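Obituary and Death Notice Submissions: Frequently Asked Questions

Who can submit a notice?

A family member, the executor, or the funeral home handling arrangements. If a friend or employer submits, we need written consent from the next of kin before the notice is scheduled.

What is the difference between a death notice and an obituary?

A death notice gives the name, age, town, date of death and service details. It is limited to 71 words. An obituary is a longer account of the person's life and may include family history, work, military service and a photo. Both are paid listings and both appear in print and online.

How do you verify a death?

We call the funeral home or crematory named on the form. If there is none, send a copy of the death certificate. Verification calls are made during office hours only. A notice that has not been verified by the deadline moves to the next edition.

What is the deadline?

Thursday at 2 p.m. for the weekend print edition. Online-only notices are posted within one business day of verification and payment.

How long can an obituary be?

The base rate covers 1236 characters, including spaces and punctuation. The headline name and dates are not counted. Longer text is billed per line, and the form shows the running total as you type. There is no upper limit online. In print, anything longer than one full column is continued on the next page.

Can I include a photo?

Yes, one in print and up to 15 online. Send JPEG or PNG files. Scans of paper prints should be made at 300 dpi or higher. If you have no scanner, a phone picture is accepted. Lay the print on a flat, plain surface away from a window, and turn the flash off. Photos are cropped to head and shoulders for print unless the form says otherwise.

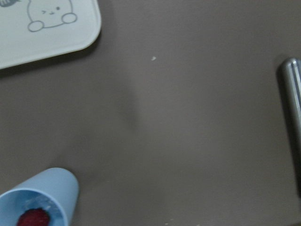 A matte tabletop in soft, uneven light.

We do not retouch photos beyond basic correction of brightness. Paper originals mailed to the office are returned only if a stamped envelope is included.

How should names with accents be entered?

Type them exactly as they should appear. Our typesetting system supports all Latin accents, including those in Slovak, Czech and Polish names. If your keyboard cannot produce a letter, describe it in the Notes field, for example "L with caron in first name."

How are survivors listed?

The usual order is spouse or partner, children, grandchildren, siblings. You may use a different order. We print the list as submitted and do not settle disputes between relatives about who is included. The person who signs the form has the final say.

Can I see a proof?

A proof is emailed to the address on the form. Reply with changes or approval. One round of changes is included in the price. If no reply is received by the deadline, the notice is held.

What if there is an error after publication?

Online text is corrected at no charge. A print correction is free if the error was ours and is billed at the death notice rate if it was in the approved proof.

How long does the notice stay online?

Permanently. Guest book comments close in April of the year after publication and remain readable.

Whom do I contact?

New submissions: Ľubica Zeman, Notices Desk.
Billing and corrections: Kai-wen Tseng, Accounts.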